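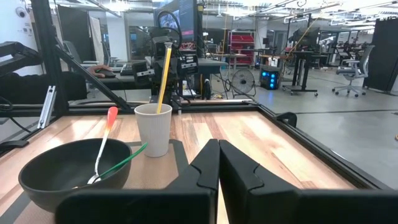 Lunch swap is back on Monday!

After a long gap (blame the move, and then the boxes) the lunch swap returns to the second floor at Clistiditz, and we could not be happier. The idea is the same as before. You bring one dish that you like enough to make twice, you put it on the long table, and you go home with something you have never tasted. Last time there was a cold noodle salad with so much lime in it that people were still talking about it in April.

A few things have changed. We have bought proper bowls at last, big deep black ones, and they make everything look good – even my potato salad, which needs the help. There are colorful spoons to go with them, so please leave one in each bowl and don't carry it off to the next dish. If you cook with nuts or sesame, write it on a card and stand the card in front. Cards and pens will be by the door.

Drinks are paper cups and straws again. We ordered a box of 500 cups, so there is no need to hang on to yours all afternoon, but do put your name on it if you plan to wander. The lemonade is Dirk Van Wijk's recipe, the one with ginger and a little salt, and he has promised to make 2 batches this time. Get there early anyway! The first batch never lasts.

Doors open at noon and we clear up at 2. Hot dishes can go in the small oven in room 559, which heats quickly but runs fierce on the left side, so turn your dish halfway through. The mats are for anything straight off the heat. Please use them, the wood marks easily and we only got the tabletop oiled last month.

If you have never cooked for a crowd, bring bread, or fruit, or a really good cheese. All of it gets eaten. Tell Dirk what you're making by the end of the week so that we don't end up with 5 lentil soups – although I would happily eat my way through all of them.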